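Cillau Event Hire
Home > Weddings > Lighting > Gosulell Draped Canopy

Gosulell Draped Canopy with Festoon Lights
Item code 763
Page updated 10 January 2025

The Gosulell is a free-standing fabric canopy with warm white festoon lights strung beneath it. Most couples hire it to go over the dance floor or the ceremony area. It stands on its own legs and needs no fixing to walls, beams or ceilings, so it can be used in listed buildings and in halls where nothing may be hung from the roof.

Hire includes delivery, setting up, taking down and collection. We don't offer the Gosulell as a dry hire item. The frame has to be levelled and weighted by people who have been trained on it, and the drapes need steaming once they are up.

What is included

Four upright legs with base plates and weights
Four top rails and a centre ring
Eight ivory voile drapes, gathered at the centre ring
Leg covers in ivory, tied at the top and at the floor
Warm white festoon lights with shatterproof bulbs
Dimmer with slider control
Extension lead and cable ramps
Tiebacks in ivory, sage or dusty pink

Please tell us your tieback colour when you confirm the booking. If we don't hear from you we will bring ivory.

Size and weight

The legs adjust to suit the room. At the lowest setting the canopy clears a tall guest comfortably, and at the highest it clears most floral arches. At its usual setting the underside of the rails is 3 metres from the floor. The centre ring sits above this, so the room needs extra height in the middle. If the ceiling slopes or there are low beams, send us photographs and the lowest measurement you can find.

The weights are flat steel plates that sit under the leg covers. They have felt on the underside and have been used on parquet, tile and carpet. On very soft carpet the plates leave a mark which lifts after brushing.

You will need to leave walking space outside the legs on every side. This is for your guests and also for us, as the drapes are fitted from outside.

Power

The lights run from one ordinary 13 amp socket. The whole set draws well under 1000 watts, so it can share a circuit with a DJ or small band in most venues. It should not share with a tea urn, a hot cupboard or a patio heater. Caterers often plug these in after we have left, so it is worth pointing out the socket we are using to whoever runs the kitchen.

If your venue is a barn or a field marquee with a generator, please give us the name of the generator company. We will ring them ourselves.

All our electrical items are tested every August. Venues sometimes ask for the test record and we can email it on request. Some want it a month before the wedding, so ask early. 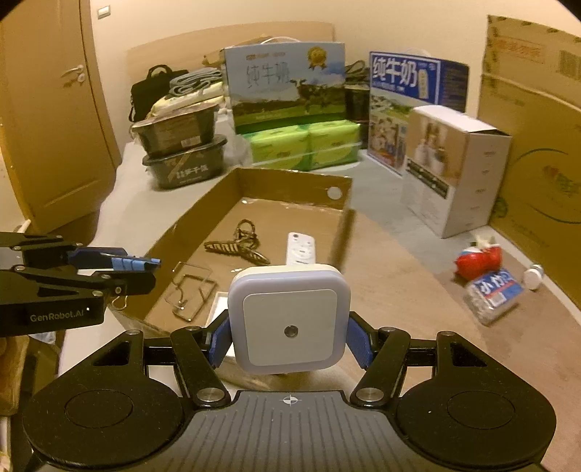

Choosing the right lights

The standard festoon bulbs are warm white with a clear cover. They give enough light for dancing and for a ceremony, but they are not bright enough to read small print by. If readings are taking place under the canopy after dark, add a lectern light to your order.

Frosted bulbs can be swapped in at no charge. They look softer in photographs and the light is more even, though less of it reaches the edges of the floor. We suggest clear bulbs for barns and frosted for rooms with white walls.

Fairy light curtains can be hung behind the drapes on one or more sides. These are charged per side. They work well behind a top table or cake table, and less well on the side where people come and go, where they tend to get caught on heels and handbags.

Coloured bulbs are not available for this canopy. For colour, look at the Purba uplighters, which stand on the floor and can be set to a single shade or to change slowly through the evening.

Flowers and other decorations

Your florist may attach garlands to the top rails and the legs. Please ask them to use the soft ties we leave with the frame — wire scratches the paint and cable ties have to be cut off in the dark at the end of the night. Nothing may be hung from the centre ring or from the light cable.

Hanging installations need to be agreed with us first. We will need the weight and a drawing or photograph.

Candles must not be used under the canopy or within reach of the drapes. This includes candles in lanterns and hurricane vases. The voile is treated with flame retardant and we carry the certificate, but the rule still applies. Battery candles are fine. Cold spark machines, smoke machines and confetti cannons must be kept outside the legs.

On the day

Setting up takes a crew of two most of a morning. We need the floor clear before we start, which means tables and chairs should be placed after us and not before. If the room is being turned round between the ceremony and the evening, the canopy stays where it is.

The dimmer is left beside the socket. Slide it up for the ceremony and speeches, and down for the first dance. Your DJ can look after it if you don't want to ask a guest.

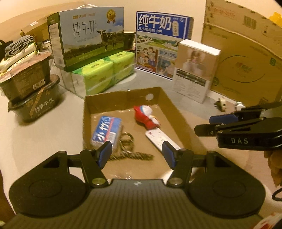 White remote and a packet in an open cardboard tray

We collect the following morning where the venue allows it. Collection after midnight is possible and carries an extra charge. Please make sure that coats, cards, presents and table decorations have been taken out from under the canopy before we arrive.

Outdoor use

The Gosulell is an indoor item. It may be used inside a marquee with a hard floor and closed sides. We will not put it up in the open, even in still weather, or on grass.

Delivery area

Our store is in Burkelico. Delivery within the town and the villages next to it is included in the price. Beyond that we charge by distance, and the cost will be shown on your quote. Tell us about stairs, lifts, gravel paths or a long walk from the car park, as the top rails don't bend and won't go round a tight landing.

Booking and payment

A deposit holds the date. The balance is due four weeks before the wedding. Dates can be moved once without charge if we have the canopy free, and we own two of them.

Damage waiver is optional. It covers torn voile, broken bulbs and red wine. It doesn't cover burns, missing parts or candle wax.

Often hired with this item

Purba wireless uplighters, set of 8
Lectern light, clip-on
White dance floor, any size
Ivory aisle runner
Battery candles in glass holders

To check a date, use the enquiry form and quote item code 763, along with the name of your venue and the room you are using.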